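Section 13. Running the Try-It Table on an Open Day

Visitors to the Farkdale open day nearly always want a go themselves, and we are delighted to let them. The steps below are for whoever is hosting the hand-held grippers that afternoon, and they assume you have already been through the charging and pairing section.

1. Put out a few light, everyday things from the Cotero box. Flat packets are a lovely place to start, as they are easy to hold and very forgiving of a heavy hand.

2. Give each visitor one gripper and let them open and close it in the air a few times before they go near anything. It feels odd at first — most people squeeze far too hard — and a minute of playing settles them nicely.

3. Ask them to bring the blue pads up to the two side edges of the packet and close gently until it stays upright between the fingers.

4. Have them lift it towards themselves, hold it still while you count to three, and set it down again wherever they like.

5. When they are happy, invite a second visitor to join in with the other gripper and pass things across.

Note: Packets get creased and a bit tatty after a busy session. Spares are in drawer 291.

Caution: Keep fingers, lanyards and loose sleeves clear of the jaws and pivots. Small children should hold the gripper together with a grown-up.

Caution: Please don't let anyone pick up glass or an open drink.
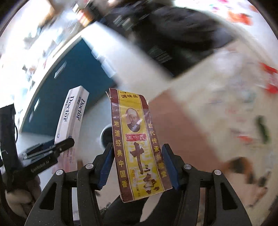

Fig. 13: Spice packet held upright by its side edges (step 3), with a second gripper to the left.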